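Search this blog Go

Driving Irus by hand, and what I got wrong first

Print this post E-mail this post

I have wanted to write this one up since November, and now that I finally have a free evening it's going to be long, so get a coffee.

For anyone new: Irus is the arm I've been learning to drive over at the Brenwood workshop. I don't write code for it. I teach it things by doing them, holding a pair of remote handles while Irus copies my hands, and everything I do gets recorded (joint positions, grip, the camera at the wrist, the lot). One go at a task is one episode. Collect enough decent episodes and you can train a policy on them, and then the arm tries the job on its own. I still think this is the coolest thing I've ever been allowed to touch.

Our target for this first task was 200 episodes. I figured I'd knock those out in a couple of evenings. Ha!

The thing I didn't expect is how much of the learning is mine. My first tries were jerky and full of little pauses where I was thinking. A person watching would forgive the pauses. A policy learns them. We trained an early one on my beginner episodes and Irus would reach out, stop dead, hang there for a second or two as if it had forgotten its keys, and then carry on. That was me! It had copied my hesitation perfectly.

So I threw out 161 episodes and started over. It hurt, but I'd do it again.

Then there's the view. When you're standing beside the arm you steer with your own eyes, and it's easy to forget that the policy won't have them. It gets what the cameras get. I now make a habit of going through the wrist view after every batch, and it's humbling how little is in there at times. 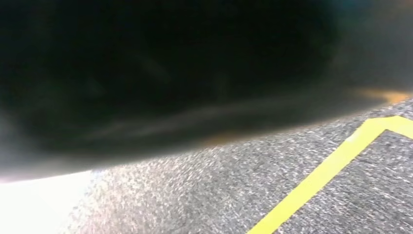 Wrist view from Irus: mostly gripper, with the yellow floor tape at lower right.

I used to skip right past stills like this one. Now I stop on them and ask what I'd do next if it was all I had. You get a bit of speckled gray floor, a bend in the tape, a lot of glare down in the corner and a big dark blur over everything else. If my next move depended on something I could only see from where I was standing, then I've just taught the arm to guess.

That one idea changed how I drive more than any amount of practice did. I tried a few sessions looking only at the camera feeds and never at the arm itself. It was awful to begin with (I felt like I was parking a truck through a mail slot) but my movements got simpler. I'd come in wider and turn the wrist earlier, and I quit making those clever last-second corrections that only made sense from the side. The handles we use are the Birkett ones, with a trigger for the grip, and once I stopped squeezing the trigger like I was angry at it, the grip data got a lot nicer too.

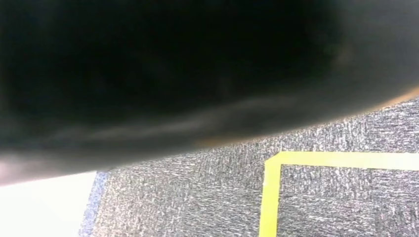 What I do differently now

I start every episode with the arm in a slightly different spot. Early on I was proud of how neatly I got back to the same start each time, and all it did was give us a policy that fell apart if the start was off by a few inches.

I warm up. I do 4 throwaway runs before I hit record, and I don't save them, even if one is beautiful. (It's always one of the throwaways that's beautiful.)

I keep going after small mistakes. If I fumble and recover, that episode stays in, and those recoveries have been worth a lot. If I fumble and flail, it goes. Drawing the line between a recovery and a flail is a judgment call and I've changed my mind on it more than once.

I take breaks before I'm tired. You can hear it in my notes when I don't: the comments beside each episode go from whole sentences to "ok" to "ok?" to nothing.

And I play back the recordings the same evening. Waiting a week means I can't remember what I was trying to do, and then I can't tell a bad plan from a bad hand.

Where we are

With the restart and the extra variations we blew right past the original target, and as I write this the count stands at 461 kept episodes. The newest policy moves so much more smoothly than the early one. It doesn't freeze halfway anymore, though it's still shy about closing the grip, and I suspect that's left over from my gentle-trigger phase. I'd like to try a mixed batch next, half with me on the handles and half moving the arm directly by hand, to see which kind of showing it learns from faster. I've got a feeling about which one wins but I'm keeping it to myself until I've got the runs.

I'm also getting the logging sheet cleaned up for Plistholm, our next task, which uses both arms. I've only tried driving two arms once and my brain felt like oatmeal afterward. Can't wait.

Comments (4)

gearsandgravy wrote:
The copied hesitation made me laugh out loud. We had the same thing with a little tabletop arm, except ours learned a wiggle. Did you trim the pauses out of the old episodes or just bin them?

Blog author wrote:
Binned them! I tried trimming a few, but the arm seemed to jump wherever I'd cut, and redoing them was quicker.

slowservo wrote:
Driving from the feeds only is a great exercise. Do you keep it up the whole session or swap back?

Blog author wrote:
I swap. First half feeds only, second half whatever feels comfortable. By then the habits mostly stick. Let me know if you try it, I'd love to compare notes.

Print this post E-mail this post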